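Section 3: Closing and opening your Naditz lunch box
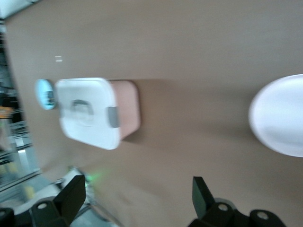
3.1 Closing the lid

1. Set the pink base on a flat table and give yourself plenty of elbow room.
2. Fill to 10 mm below the rim, no higher (soup people, we mean you!).
3. Lay the white lid on top and press down with your palm until it sits evenly all the way around.
4. Fold the grey clip down over the edge until it clicks. It's a lovely solid click, and you'll know it when you hear it.

Note: If there's no click, wipe the rim and try again. A single grain of rice is enough to hold the lid up.

3.2 Opening

1. Lift the clip with your thumb.
2. Raise the lid from the clip side and tip any steam away from your face.

CAUTION: Undo the clip before microwaving. Never heat the box with the lid locked.

Spare clips come in the same grey. Ask for part 272.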